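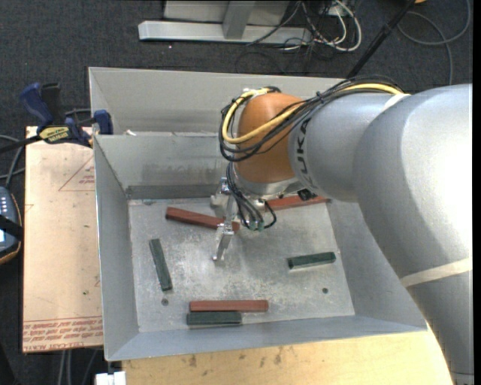

*1 min read*

**Bars scattered in a sheet-metal bin - worth sorting?**

The bin has reddish-brown bars and dark green ones, lying at whatever angle they please. The floor is scuffed already. Do I line it, or is that fussing?

**Klinhom_shed**

Line it. I put rubber matting in mine in May and my ears have thanked me ever since. Keep the colors apart too, or you'll be picking through them at 2,000 bars the way I was.

**destgate718**

Scuffs are what a bin floor is for. Mine has almost 100 and holds bars fine.

**Imside Odds**

Depends on the bars. What are they made of?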